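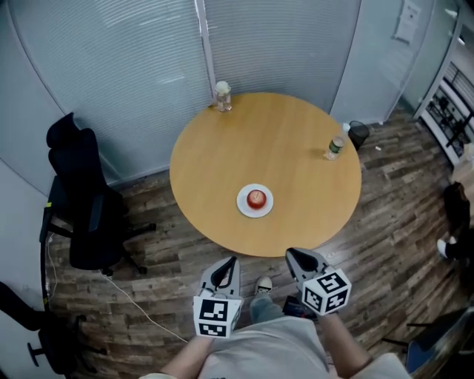 Round table, red apple on a white plate.

Subject: Re: [nolo-schools] Lesson packs fetched twice after the term rollover

On Tue 25 December, Benedek Oláh wrote:

> We run Nolo at Bozsik on 197 pupil tablets, all behind one Jekance
> cache in the server cupboard. After I ran the term rollover on the
> test group, every tablet in it fetched its full set of lesson packs
> again, although nothing in the packs had changed. The cache log shows
> the requests arriving in pairs: one answered from disk, one passed on
> to the upstream server a few seconds later.
>
> The science pack alone is 400 MB. I can live with that for the test
> group, but I can't let it happen to the whole school on the first
> morning in January.
>
> Things I have tried so far:
>
> - emptying the cache and letting it fill again
> - removing one tablet from its class and adding it back
> - turning off the reading age filter
>
> None of it made any difference. Is the pack list rebuilt at rollover,
> and if so, can I stop that?

Benedek,

Yes, the pack list is rebuilt at rollover, and no, you can't stop it. The rebuild by itself should be harmless, though. It writes a new list with new list numbers, and each tablet compares the checksums in the new list with the ones it has stored. If the checksums match, the tablet keeps the pack and only updates the number. A full fetch means the comparison failed or was never made.

The paired requests point to the second case. When a tablet has no stored checksum for a pack, it asks for the pack header first and then for the body. The header request is short and the cache will answer it. The body request carries the class code as part of the address, and the class code is one of the things that changes at rollover. As far as the cache is concerned it is a new file, so it goes upstream. You then end up with two copies of the same pack on the cache disk under different names. You can check this by sorting the cache folder by size. If I am right, you will see the science pack at least twice.

So there are two separate faults, and you need to deal with both.

The first is the missing checksum. Tablets that were set up from a disk image often have an empty checksum table. The table is filled when a pack is installed in the ordinary way, and the image tool copies the packs but skips the table. Everything works until the first rollover, when the tablet has nothing to compare. If your test group was imaged, that would account for it. To fill the table, open the device page in the admin console, tick the devices and choose "Verify content". It reads every pack from local storage and doesn't use the network, apart from a short report at the end. On our oldest tablets at Traltberg it took 13 minutes per device with the full set installed. Do it with the tablets on charge and the lid of the trolley open.

The second is the class code in the address. In the cache settings there is a field for address parts to ignore. It is blank by default. Put the word "class" in it, lower case, without quotes, and restart the service. A reload is not enough, as the field is only read at start. After the restart the cache treats the same pack as the same file whichever class asked for it.

Don't add "year" to that field as well. I did, on the grounds that it looked like the same sort of thing, and Year 3 received the Year 6 spelling lists until lunch. The year decides which version of a pack is sent. The class only goes into the usage report.
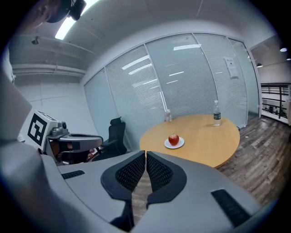
The order matters. Change the cache field first, then verify the tablets, then run the rollover. If you verify first and a tablet fails verification, it will try to repair the pack at once, and the repair goes through the cache under the old rules. You would be back to filling the disk with duplicates.

On disk space: the cache doesn't remove the duplicates by itself when the field changes. They stay until they expire. I would empty the cache once more after the restart and let a single tablet fill it before you bring in the rest. Use a tablet that belongs to the largest year group, so that most of the shared packs come down in one go. Our pack list has 1130 entries, counting the small audio ones, and the first fill ran overnight without trouble. Doing the same with a full trolley is a bad idea, as the cache will open an upstream request for every tablet that asks before the first copy is complete. There is a setting called "Hold matching requests" that is meant to prevent this. In the version we run, it works for headers only.

Turning off the reading age filter will have had no effect on any of this. The filter is applied on the tablet after the packs are installed. You can turn it back on. Removing a tablet from its class and adding it back does rebuild that tablet's list, but it leaves the checksum table as it was, so the result you got is the expected one.

Before you do the whole school, try it on two tablets:

1. Set the ignore field and restart the cache.
2. Run "Verify content" on one tablet and leave the other alone.
3. Move both to a spare class with a new class code.
4. Watch the cache log while they sync.

The verified tablet should ask for the list and nothing else. The other should ask for every header and body, with all the bodies answered from disk, provided the packs are already in the cache. If the second one still goes upstream, please post the two request lines in full, including the part after the question mark. The log viewer in the console trims them, so take them from the log file.

One more thing to look at is the clock on the cache machine. If it is behind the upstream server by more than a few minutes, packs are marked as expired on arrival and none of the above will help. Ours had lost its time source after a switch was replaced, and I spent most of a day on address rules before I looked at it.

I don't know whether the image tool will be changed to copy the checksum table. I raised it on the tracker last term and the ticket is still open. If you confirm that your tablets were imaged, I will add your case to it.

Regards,
Andor Kerekes
Traltberg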